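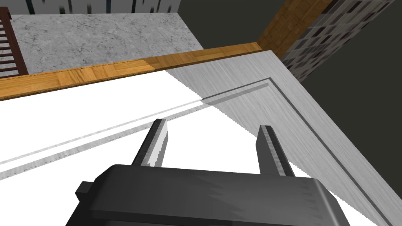 Una pinza simulada con los dedos abiertos sobre una superficie blanca.

Cada pocos meses alguien propone una norma para robots domésticos basada en ensayos simulados. La última, el borrador de Truldale, exige 1.028 pruebas virtuales antes de pisar una casa. El número impresiona. A mí me dice poco.

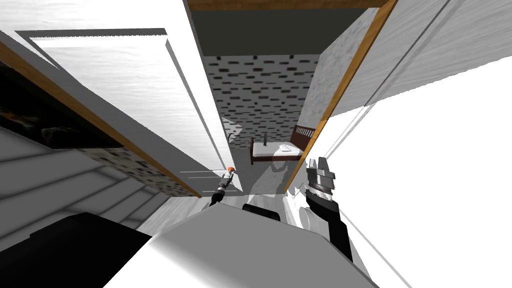 Orysia Fedoruk
Consultora de seguridad de máquinas

De sus 61 páginas, apenas 14 hablan de qué debe parecerse a qué: rozamiento, luz, holgura de una puerta. El resto regula formularios — y los formularios se rellenan solos.

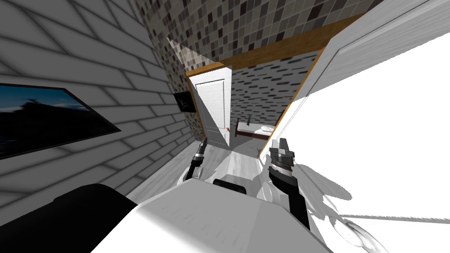
Dos brazos frente a una puerta abierta y, al fondo, un dormitorio.

Kimie Chiba, que participó en la redacción, me responde que sin simulación no habría ensayos repetibles. De acuerdo. Pero repetir 40 veces el mismo pasillo es medir el pasillo.

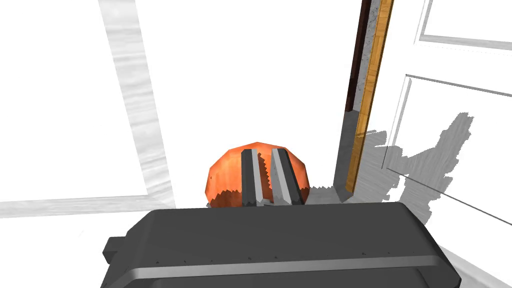 Yo pediría que cada fabricante publique también sus fallos, con la versión del simulador, y que alguien ajeno a la empresa repita una parte en viviendas reales. Mientras el borrador no lo recoja, no pienso firmarlo.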